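Home Journal Water & Pipes Archive Contact

Hard water, month six

4 min read

The house in Gondenbridge is on well water. The first lab report gave calcium hardness well above what the old softener was set for, and iron just under the limit where you need separate treatment. I left the iron alone and worked on the softener.

The unit is a Plirkel with a single resin tank and a metered head. The previous owner had it regenerating on a timer, every third night at 2 a.m., regardless of use. I switched it to demand mode. It now regenerates after 1,888 gallons, minus a reserve that the head works out by itself. 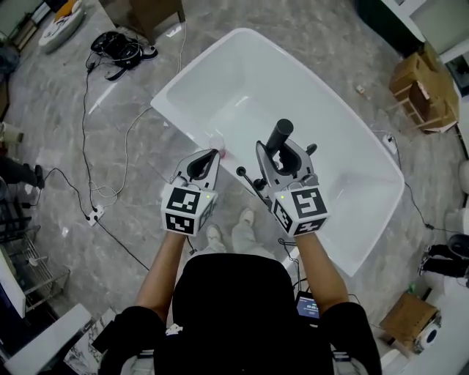
Salt use dropped in the first month. I had been adding a bag every couple of weeks and now go much longer. The brine tank had a salt bridge near the bottom, which I broke up with a broom handle. Check for one before you blame the valve.

Seija Halonen wrote to ask about scale that is already there. A softener won't remove it quickly. For faucets and the shower head I use citric acid, 6 percent by weight, in warm water. Keep it off marble and other limestone-based surfaces, including the floor by the tub. It etches them. 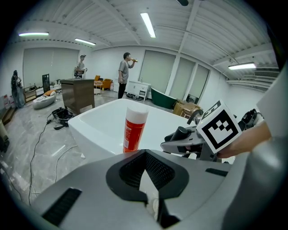
White tub, marble-patterned floor.

Test strips are fine for a yes or no. For setting the head I use a drop titration kit, one drop per grain. Last reading at the kitchen tap was under one grain, and the outside spigot, which bypasses the softener, read 9.

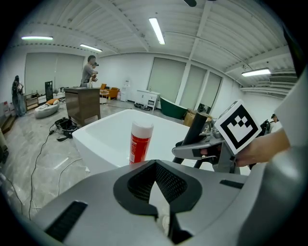 Spray can on the rim of the tub.

Conductivity meters don't measure hardness. Softening swaps calcium for sodium, so the reading barely moves. Mine showed 511 before and nearly the same after.
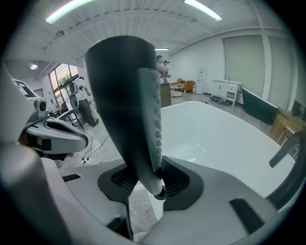 NEXT UP

Resin cleaner in December, then a second titration at both taps. Jingyi Kong has lent me an iron kit, so I'll run that on the raw water too.

Filed under: Well Water, Softeners, Upkeep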